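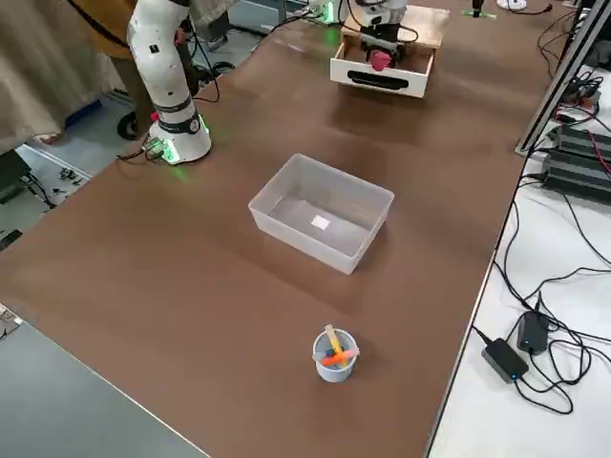 How many items should a shared desk drawer hold? Enough for one day's work at that desk and no more, according to storage guidelines issued to tenants of the Zendatmont office building, which put the limit at 60 items for a standard single drawer.

27th May
By Clive Whitlock

Tenants on the upper floors of Zendatmont have been asked to sort the contents of their shared desk drawers before the building changes over to a single storage layout in October. The change covers 537 drawers on two floors.

Under the new layout, each workstation keeps one drawer box with a plain front and a cut-out handle slot. Items used less than once a week move to open-topped clear bins, which will be kept on shelves at the end of each row. Pens, pencils and other long, thin items may stay on the desktop in a cup. Loose papers may not be stored in drawers or bins and should be filed or recycled.

The guidelines were written by Eamon Mulcahy, who manages the building's furniture and fittings. They follow a trial last fall in which 66 drawers were emptied, sorted and refilled by the people who used them. Mulcahy said the most common finding was duplicate supplies, mainly staplers, tape and chargers for equipment that had already been replaced.

"A drawer gets full from the back," Mulcahy said. "People reach into the front third. The rest stays where it was put."

The sorting method has four steps. The drawer is emptied completely onto a clear desktop. Items are grouped by how often they are used. Weekly and daily items go back into the drawer, with the smallest at the front. Everything else goes into a bin with a label showing the row and desk number, or to the supply room on the ground floor.

Labels are to be placed flat on the inside floor of the bin before it is filled, with a second label on the short side facing the aisle. The trial used side labels only, and several came off when bins were stacked. Labels will be printed by the building office and should not be handwritten.

Drawers that stick or do not close fully should be reported before they are refilled. Stornix, which maintains the desks, will replace worn runners at no charge to tenants through the end of October. Fronts with damaged handle slots will be replaced under the same arrangement. Requests need the desk number and the side on which the drawer is fitted.

Mujić, the largest tenant in the building, has already sorted the drawers on its own floor and will not take part in the first round. Celtness will start in June with the desks nearest the elevators.

Bins can be picked up from the supply room on weekday mornings. Each desk may take 2. Additional bins must be requested in writing by the person responsible for the row, and empty bins should be returned with the inside label removed.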